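Ticket 37: arm stalls on the way down to the bottle
Opened January 23, 2020
Status: open

What's going wrong

I'm running the Hajji planner on my home-built arm and it keeps stopping just short of the bottle. It glides over nicely, comes down, then hangs there with the Priltar driver moaning about a wrist timeout. Same thing every evening so far, and it's driving me up the wall!

What I've tried

1. Swapped the wrist cable for the spare. No change at all.

2. Raised the timeout from 250 to 800 ms. It now waits longer before complaining — so that's something, I suppose.

3. Slowed the last bit of the descent right down (speed 300 in the config, whatever the units are). It got a touch closer and stopped again. The drawer stays open for these runs, as the full job is bottle into drawer, and I've left the bowl and the other bits on top so the layout matches my saved one.

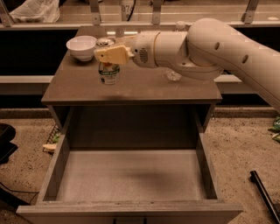
4. Went back to the October version of the planner. One clean grab, then two timeouts (so close!).

Next up

I'll rerun with the wrist logging on and paste it in. Has anyone else had this with the Priltar driver, and did you change the gripper offset?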